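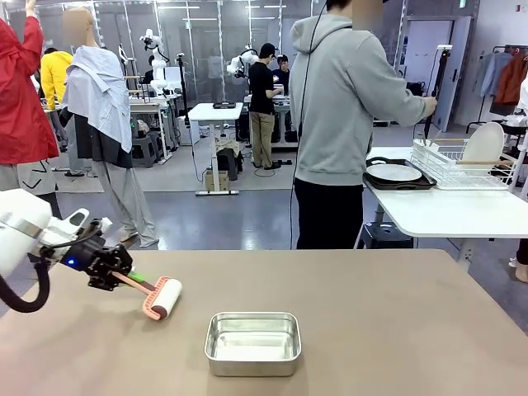
4. Recording episodes (lint roller task)

Last edited October 31, 2020. Replaces the old section 4, throw out the printed copy, it has the wrong reset order.

Read section 3 first if you haven't homed the arms today. Everything below assumes arms homed, cameras on, Vavance logger open on the station PC.

4.1 Before the first episode

1. Pick the task in the logger. Left arm only = "roller_left". Do not use "roller_both" for this, it wants two streams and will hang waiting for the right one.
2. Type your operator code. Not your name.
3. Check free disk. Need 283 GB or more for a full shift. Less than that, run the Lunbridge sync and wait for it to finish.
4. Look at the gripper light. Blue = ready. Anything else, stop and go to section 7.
5. Cable check. Cable on the left arm should hang in a loose loop with room to spare. Tight at full reach means re-route it now, not halfway through a set.
6. Garment on the mannequin, straight, buttons to the front. Tray on the table, inside the tape marks.
7. Check every camera view in the preview pane. If somebody bumped a tripod, redo the calibration (3.6).

CAUTION: Keep hands off the table once the arm is live. The arm does not know you are there. E-stop within reach of the operator, always.

4.2 Recording one episode

1. Roller on the table, handle toward the arm. Don't hand it to the gripper yourself.
2. Press START. Wait for the beep. Frames before the beep are dropped.
3. Grasp by the handle, below the roll. If the fingers touch the adhesive, fail the episode.
4. Lift clear of the table before you swing toward the garment.
5. Three or four slow strokes, top to bottom. Light pressure. If the shirt drags with the roller you're pushing too hard.
6. Bring the roller back and lower it all the way. Open the gripper only when the roller is down. Dropped from a height = fail.
7. Retract arm to the park pose.
8. Press STOP, then mark it: GOOD, FAIL or DISCARD.

Time limit is 225 seconds per episode. Logger cuts you off at the limit and marks FAIL on its own.

NOTE: FAIL and DISCARD are diffrent. FAIL = the robot tried and missed, we keep it, training uses some of these. DISCARD = bad data (camera froze, someone walked through the work area, wrong task picked). Don't mark a clumsy try as DISCARD to make your numbers look better.

NOTE: A recovery is fine. Slipped the grasp, re-grasped, finished the task: that's GOOD. We want those.

4.3 Reset between episodes

1. Arm parked, pause ON. Then reach in.
2. Move the roller to the next start spot on the position sheet. Sheet has 13 spots, go in order, then start over from spot 1.
3. Turn the handle a little each time. Same angle every time makes a useless set.
4. Peel the adhesive sheet when it stops picking up lint. Log it with the PEEL button.
5. Fresh lint on the garment, from the bag, one pinch. Spread it out.
6. Hands out, pause OFF.

Swap the garment every full pass through the sheet. Write the garment tag in the notes box.

CAUTION: Never reset with pause off, even if the arm looks parked. It can still take a queued command.

4.4 End of shift

1. Park and power down the arm. Order matters: gripper, then arm, then PC.
2. Run "check set". Should show zero missing frames. If not, copy the episode numbers into the Michiels sheet and leave the files alone. Do not delete.
3. Start the upload to Clanusow. Leave the PC on overnight if it's still going.
4. Roller back in the drawer, cover on. Uncovered rollers are full of dust by mornng.

Target for this task is 1296 GOOD episodes, all stations together, by end of November. Running count is on the logger home page, updates after each upload.

4.5 Common problems

Beep but no recording: stream dropped. Restart the logger only, not the PC.

Roller twists in the gripper: grip force too low, or you grabbed too near the end of the handle. Move the grasp up first. Then touch the force setting.

Roller rolls away at the start spot: use the small foam wedge. Same wedge for the whole set, note it in the box.

Preview lags behind the arm: close the other camera windows. Still lagging, see 7.2.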